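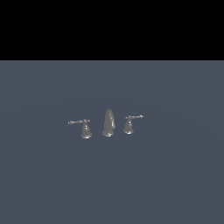
The Understudy

By Matvii Hrytsenko
December

Koval had the script in a carrier bag and would not let anyone else hold it. We were in the upstairs room at Holetari, five actors and a heater, and he told us to put our chairs away.

"We start from the letter," he said. "No lines yet. Walk as if you've just read it."

I walked. Dasby walked behind me, too close, the way she always did. The letter was from my character's brother, and in it he asked for money. Koval had found it in a box of old papers and built the whole play round it, though he had cut the brother out in the second week.

"You're not reading it," he said to me. "You're waiting for your turn."

He was right. I had been the understudy for 13 shows and I had got used to waiting.

At half past four he gave us tea and read us the letter aloud. It was shorter than I remembered. The brother wanted 190 crowns and a coat. Dasby asked whether he ever got them.

"It doesn't say," said Koval.

"Then who wrote back?"

He looked in the carrier bag for a while. Then he handed me a blank sheet and a pencil and told the others to sit on the floor.

I wrote three lines and read them out. Dasby answered as the brother, and Koval let her go on until it was dark.

Get new stories by email twice a month. Enter your address to subscribe.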